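Up at 5:36, before the alarm, with the particular dread of a person who has agreed to give up sugar in front of witnesses. The witness is Josée Doucette, who shook my hand on it across her kitchen table. Ten dollars a week to whoever holds out longer. I have now paid her twice.

Breakfast was oatmeal. I put cinnamon on it and told myself cinnamon was a dessert. Lunch was the rest of the oatmeal.

The trouble is that I keep finding out where sugar lives. It's in the bread. It's in the mustard, which I consider a betrayal. I stood in the aisle at Melnyk reading the back of a jar of pickles for so long that a boy in an apron asked if I needed a chair. Two grams. I put it back, walked to the end of the aisle, came back and bought it. 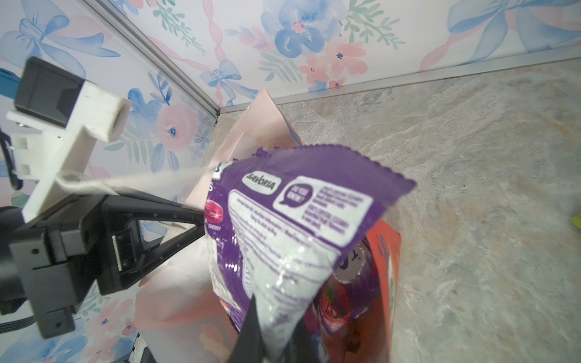

Agnese Hunt called at four to ask how the experiment was going. She has never denied herself anything and her skin is wonderful. She wanted to describe a lemon tart she'd had at Jirent, and I let her, all the way down to the crust. I asked what was on top. I asked if there was any left.

After that I cleaned the oven, a thing I do only when I'm angry.

Supper: chicken, green beans, a pear. Is a pear cheating? Josée says fruit is allowed, but she also says she doesn't miss chocolate, so her word is no good in this house. The pear had no flavor whatsoever. I ate the core.

Weighed myself before bed, against all advice, and I'm up half a pound. I blame the pickles -- salt, water, that whole business. Headache mostly gone. Wrote Josée a check and left it by the door. Need stamps, dish soap, and some other kind of mustard.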